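# Mixed toy lots: questions we get

**What is a mixed lot, and why would I want one?**

You may well not. A mixed lot is whatever came in that week and didn't sort neatly into anything else. It might have building blocks, play food, dishes, art supplies, bath toys. If you want a matching set of anything, buy a matching set. Mixed lots suit people who already have a big toy shelf and don't care if the bowl goes with the cup.

**Are they cheaper than buying new?**

Sometimes. A lot of six is priced as one item, so it depends on whether you'd have bought all six. People tell us they saved a fortune and then mention that four of the pieces are in a closet. We'd rather you did the math first.

**Will the blocks fit the ones we have at home?**

We don't promise it. Zendico and Brikix blocks look alike across a room, and they grip each other well enough to build a low wall and badly enough to ruin a tower. Golob blocks are their own size. Loose blocks with no name on them go in as "building block" and that's all we'll say. Bring one of yours to the counter and try it.

**The play food says "realistic." Is it?**

To a two-year-old, yes, and that is the trouble with it. We dropped the word from our own labels in October. Ludico still prints it on theirs. Any child who puts things in their mouth will put a strawberry in their mouth, so check the size before you hand it over.

**Do you clean everything?**

Hard plastic gets washed with dish soap and warm water, then air dried. Brushes are rinsed, and the stiff ones are thrown out. We don't use the word "sanitized" because we have no way of proving it. Wash things again when you get home – it takes a few minutes.

**Is a used paintbrush worth having?**

For poster paint and glue, sure. For anything where a child cares about the line, no. Look at the metal part where it meets the handle. If it wobbles, put it back.

**Can I pick the colors?**

No. You can ask, and Osian Rees will look through the shelf if it's quiet, but requests for "all pastel" or "no plastic" are better taken elsewhere.

**What does a lot look like before it's bagged?**

Much like a junk drawer. 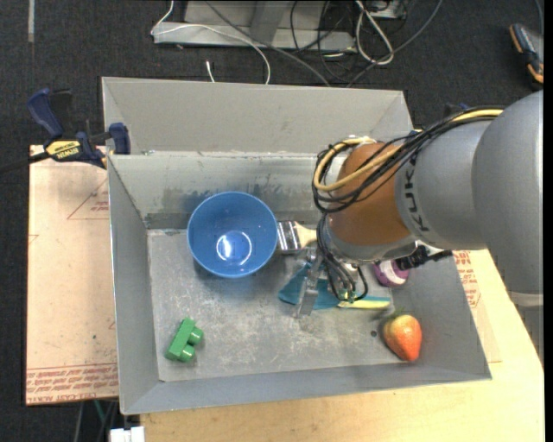 *Blue bowl, paintbrush, green block and strawberry, with a few other pieces.*

**Is the bowl safe to eat from?**

Treat it as a toy. Old plastic bowls rarely come to us with any paperwork, and "it looks like a cereal bowl" isn't a food rating. Use it for beads or water play.

**Can I return a lot?**

Within 30 days, complete. We won't take back five pieces and a story about the sixth. After that you can donate it like anyone else, and it may end up in the next lot.

**How long do you hold unsold lots?**

90 days. Then they're opened and sorted again. If a lot has sat that long, the price was probably wrong, so make an offer.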